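Packing a gift box, what goes in first?

skurnier_sal
04/05/2025
Sending a box of bits to my sister, new flat, she moves in June. Got the box out on the table and now can't decide. Soft stuff at the bottom or on top? Parcel shop is 2 streets off so no car faff.

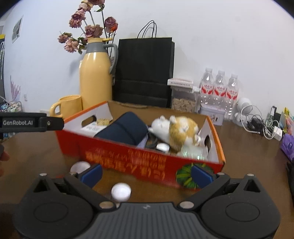 Toprak
Soft stuff round the sides every time. I send 4 of these a year and never had a breakage. You've got the folded navy thing on the left and the orange and white cat on its back, so the little white pot under the cat is padded on top but what's beneath it? Put somthing flat down first.

Drondent
Disagree. Heavy at the bottom, cuddly things last. Toys spring back, they don't need the good spot. And don't trust that handle hole, tape over it inside.

skurnier_sal
Tape, ok. Not sure about cuddly last though, lid never shuts flat for me if toys are on top.

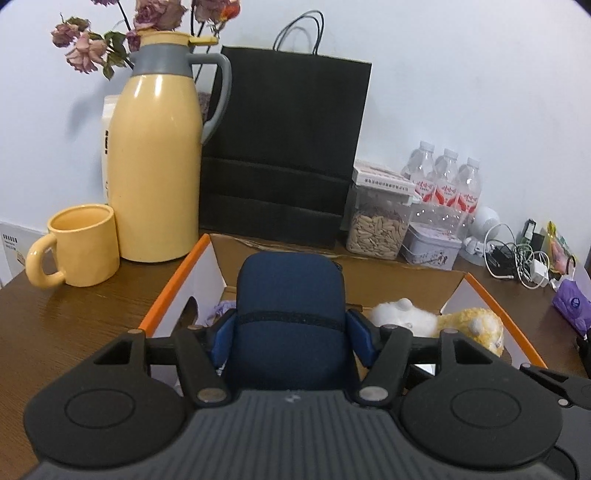 Navy padded one over the box, soft toys on the right

Ferkard
Is the jug of dried roses going as well? Would want its own box imo

skurnier_sal
No no thats staying, so is the yellow mug

Toprak
Still say sides. Roll the lavender fabric and wedge it

Drondent
Rolled fabric shifts. Fold it.

Serpil Canpolat
Had 3 boxes come back to me for a missing flat number, so write the adress inside the lid too. Fold or roll, whatever

skurnier_sal
Ta, will fold. Posting it tomorow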